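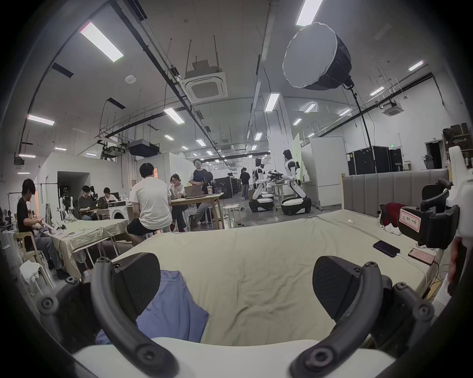 Progress report to Bensaid, 31 May 2021
Trudthorpe small investor fund

The fund closed the period with 2625 units in issue. Cash was raised to 29 percent after the Multance shares were sold – the board's limit is 30.
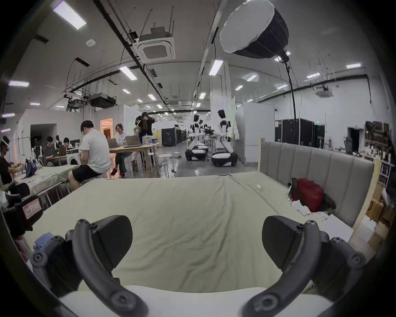
Red backpack against the headboard.

Two items remain open: the Cultuvham bond valuation and the fee refund on 1000 units.
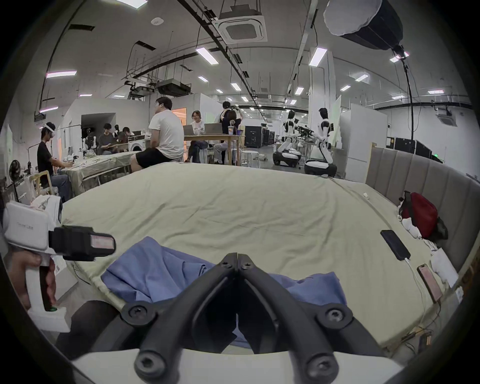 When will the refund be paid?
In June, with the regular dividend.

The bond will stay at cost until the new valuation is received.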